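My old cat and the new clinic in Deltholm. A thread, because it is too long for one post.

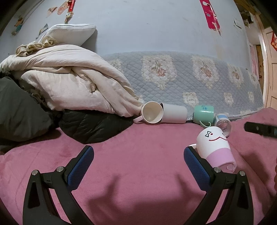

For nine years we went to the same vet, a small practice behind the bakery in Trirum. In March it closed. We got a letter with a list of other clinics, and the nearest with free places was Nørgaard, in Deltholm. It is two buses from my home.

I want to write down how the change went. Maybe it helps someone who must also move an animal with a long medical history.

First thing: ask for the complete file, and ask early. I asked only for the vaccination record and I thought this was everything. The blood results were not in it. The new vet wanted to compare the kidney values with the old ones and I had nothing to show her.

I wrote to the old practice and they sent the rest after 6 days. The file was 4 years of lab results and some handwritten notes. I could not read the notes but the new vet could. I suppose they learn this at the university.

My cat is sixteen. She has kidney disease, early stage, and a little arthritis in the back legs. She hates the carrier and she hates dogs. At Nørgaard there is a separate waiting corner for cats, with a shelf where you can put the carrier up high. For her this was a big difference.

The first visit took a long time. They weighed her, measured the blood pressure two times because the first number was too high, and took blood. The vet said that many cats have high pressure in the clinic only from the stress, so she let her sit in a quiet room before the second try. The second number was fine.

Now the money, because people always ask me. The first visit with blood work was 1,000. At the old place I paid less, but there they sent the blood away and I waited some days. In Deltholm they have their own machine and I had the results before I went home.

We have the insurance from Anex. They paid a part of it. Please check if your insurance needs a form signed by the clinic on the same day. Mine does, and I had to go back with the bus only for a signature.

What I miss: the old vet knew her. He knew that you must not touch the back left foot first. At the new clinic I had to say it three times to three people. After this I wrote a small card and taped it on the carrier. Name, age, kidneys, not the left foot. It works well.

She has new food now, the kidney type. She ate it for two days with great interest and then she stopped. I mix it with the old one, a little more every week. The vet says slow is better than a hungry cat.

The next control is Fri 11 November, in the morning. I will add the new values under this post for those who asked about the food.

If you know an earlier bus from Trirum than the one at seven, please write to me.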